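News > Schools > Clubs

Flunmont students teach a robot about laundry, slowly

FLUNMONT, Nov 27, 2023 – The robotics club at Flunmont High has spent the fall on a problem most of its 17 members have avoided at home for years: picking up cloth.

The club is entering the household chores round of the Esurbridge student robotics meet in January, where a machine gets 10 minutes to clear a heap of fabric it has never met. Last year's team, which built a can stacker, placed 15th. They don't talk about the can stacker.

This year the students are gathering their own training examples with a hand-held gripper, working through whatever bedding and fabric a household has lying around. The target is 1,000 recorded grabs before the winter break.
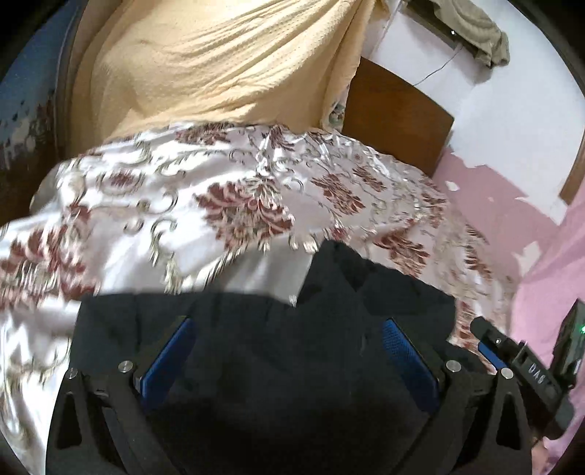
"Satin is the worst," said Fatima Okoro, a junior who keeps the club's log. "It slides. Then you get a thick blanket and you think you're a genius, and then it's satin again."

Club adviser Jitendra Pal, who teaches physics, said the work has been educational in ways the syllabus did not foresee. Several parents have asked him whether the project could be extended through the spring. One wanted to know if it covered socks.

The recordings will train the club's arm, named Gatti after a vote that went to a second ballot. Gatti can currently lift a dish towel and put it down somewhere else – a skill level Pal compared to his own in college.

Folding is not part of the January round. The rules list it as an "advanced task," a phrase Okoro said she has since repeated to her mother.

Comments (3)

jutadico_mom: My son is in this club. His floor is still covered in clothes. Please advise.

R. from Elm St: What was wrong with the can stacker??

bobbin44: Fitted sheets or it doesn't count.

Contact the newsroom | © 2023 Jutadico News | Back to top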